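Main page | Contents | Random article | Household topics

Soft household goods

Soft household goods are small items that do not hold a fixed shape when picked up. The group takes in cord, paper tissue and thin plastic bags. Thắng Ung used the term in a home storage guide published by Clavbridge, which sorted 117 common articles by how they fold, hang or bunch.

Cord and cable

Thin cable is usually held at two points close together, with the remainder left to hang. A slack end tends to bend back into a small loop. Yellow is a common colour for short lengths, as it shows up well on a dark tabletop. 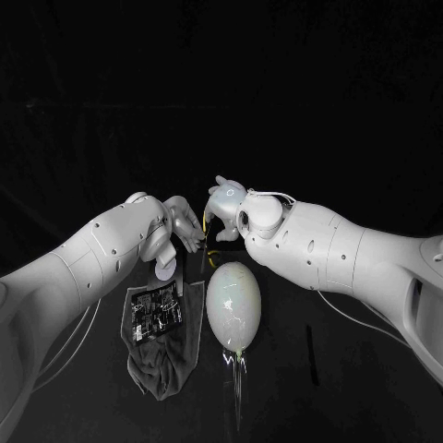 Tissue

Facial tissue is sold flat, most often in boxes of about 200. Once crumpled it keeps its creases and will not lie flat again without smoothing. It is gripped between finger and thumb on either side 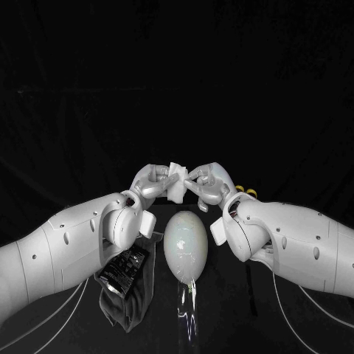

and tears easily if pulled. Heavier grades, such as those made by Zwahlen, are 2-ply or thicker.

Plastic bags and film

Light plastic bags are closed by gathering and twisting the neck – a knot is optional. The filled part swells below the twist. Clear film creases readily and catches the light.
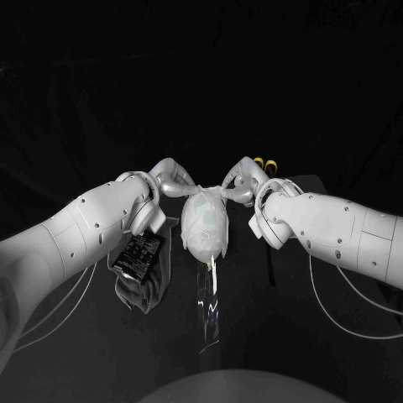

White plastic bag gathered at the top, with clear film on the tabletop

See also: Twine; Wrapping

Last edited 16/01/2020 | Contact | Back to top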